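Chapter 4

Keeping Track of What You Have

When I was nine, my grandmother put me in charge of the button tin for a whole winter. She sewed for half the street, and the tin (a big one, with a lid that pinched your fingers) was where every spare button in the house ended up. My job was to tell her, whenever she asked, whether we had enough of a certain kind to finish a coat. I thought I could keep it all in my head. By December I had told her yes twice when the answer was no, and one poor neighbor went to church with a coat that closed only to the waist.

I tell that story to every new class, and I tell it to you now, because it holds most of what this chapter is about. A record of stock is simply an honest answer to the question "Do we have enough?", written down where somebody else can find it. Shops need that answer, and so do school kitchens, libraries, bakeries, and anyone who has ever driven home from the store with a third jar of mustard.

In Chapter 3 we followed Mafalda Paiva through her first year of running Plerker, the little craft supply shop on Sutherland Street, and we looked at how she wrote down her sales. Her sales book was in lovely shape. Her shelves were another matter! According to her notes she should have had 959 skeins of wool at the end of the year. When she and her friend Chenxi Xiao finally sat down and went through every basket and drawer, there were 54 fewer than that.
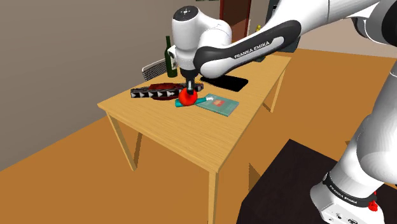
Now, a gap like that can come from many places, and it's worth slowing down before we blame anyone. Some skeins may have been given away as samples. A delivery may have arrived short and been signed for in a hurry. A customer may have brought back one color and left with another, and only half of that swap made it into the book. Mafalda found a bit of all three, along with a box marked "20 gray" that had been entered twice, once when it came in and again when it was moved upstairs.

We will look at two ways of keeping a stock record. In the first, called the periodic method, you count everything at set times and work out what was used in between. In the second, the perpetual method, you change the record each time something comes in or goes out. Each has its friends. Ottmar Hagedorn, whose hardware store we visit later in the chapter, swears by the first and does his counting in one long evening with a pot of coffee. Solène Hamel, who buys for a bakery, wouldn't dream of waiting that long to find out she was low on flour.

Before you read on, pick one cupboard at home and write down what you believe is in it, without opening the door. Then open it and make a second list. Keep both pages, please, even if they embarrass you a little. We'll be using them in Section 4.1, where you will set up your first stock card.

Words to watch for in this chapter: opening stock, closing stock, stock card, shrinkage, reorder point.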